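Startseite Sortiment Behälter & Tabletts Werkstattbedarf Ratgeber Kontakt Warenkorb

Sichtlagerschale Nemis, gelb – offene Kunststoffschale für Kleinteile, Kabel und Platinen

Wer einmal einen halben Nachmittag lang nach einem einzigen kleinen Motor gesucht hat, der unter einem Haufen Kabel lag, der weiß, warum wir unsere Nemis so gern haben. Die Schale ist im Grunde ein ganz einfaches Ding: ein flacher, offener Behälter aus kräftig gelbem Kunststoff, mit hochgezogenen Wänden und runden Ecken, in den man von oben hineinschaut und sofort sieht, was drin ist. Kein Deckel, keine Klappe, keine Trennstege, die dann doch immer an der falschen Stelle sitzen.

Angefangen haben wir mit der Nemis vor allem für Kunden aus der Gerätereparatur und der Kleinserienmontage, und dort steht sie bis heute am häufigsten. Motoren mit angelöteten Leitungen, Platinen, Kabelbäume mit ihren vielen kleinen Steckern – lauter Sachen also, die sich in tiefen Kisten gern ineinander verhaken und in Schubladen gar nicht gut aufgehoben sind. In einer flachen Schale darf das alles nebeneinander liegen, und man kommt mit den Fingern bequem heran, auch wenn man nur den einen Stecker greifen möchte.

Die Farbe werden wir oft gefragt, und ja, es gibt sie nur in Gelb! Wir hatten eine Weile auch Grau im Programm, aber schwarze Leitungen und silberne Gehäuse heben sich auf Gelb einfach schöner ab, und nach und nach hat kaum noch jemand die graue bestellt. Die Oberfläche ist glatt und glänzend und lässt sich mit einem feuchten Tuch auswischen. Unter sehr hellen Lampen spiegelt sie ein wenig, das möchten wir nicht verschweigen; wer direkt unter einer starken Leuchte arbeitet, dreht die Lampe am besten etwas zur Seite.

Am liebsten empfehlen wir die Aufstellung zu viert: links und rechts je zwei Schalen Rand an Rand, dazwischen unser Metalltablett Okside für das, was gerade an der Reihe ist. So hat jede Teilesorte ihren festen Platz, und auf dem Tablett liegt nur, was man wirklich braucht. 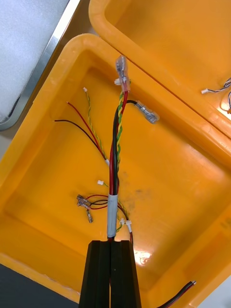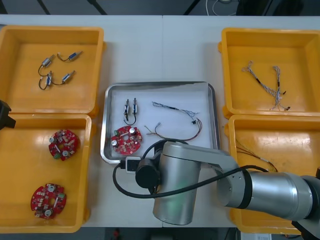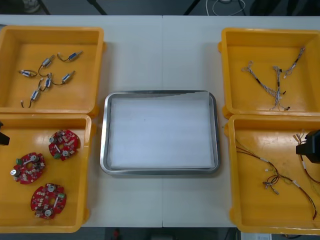 Das Okside gehört übrigens nicht zum Lieferumfang, lässt sich aber gleich mitbestellen. Chia-jung Kan aus unserer Beratung hilft gern weiter, wenn Sie unsicher sind, wie viele Schalen auf Ihren Tisch passen – am einfachsten schicken Sie uns die Maße der Tischplatte und schreiben ein paar Worte dazu, was Sie einsortieren möchten. Das muss keine saubere Zeichnung sein, eine Skizze auf einem Zettel hat bisher immer gereicht.

Lieferbar ist die Nemis einzeln oder im Karton zu 12 Stück. Der Karton ist etwas günstiger gerechnet und wird von Konstantinidis, unserem Spediteur seit vielen Jahren, auf Wunsch auch bis in die Werkstatt getragen. Größere Mengen bis 300 Stück haben wir in der Regel am Lager, darüber hinaus fragen Sie bitte kurz nach. Wenn Ihnen die Schale doch nicht zusagt, nehmen wir sie innerhalb von 30 Tagen zurück, auch wenn sie schon einmal auf dem Tisch gestanden hat.

Für die Beschriftung passen die Klebeschilder Prumia, die sich auf dem glatten Kunststoff gut wieder ablösen lassen. Bitte kleben Sie sie außen an die Wand, am Boden stören sie beim Auswischen.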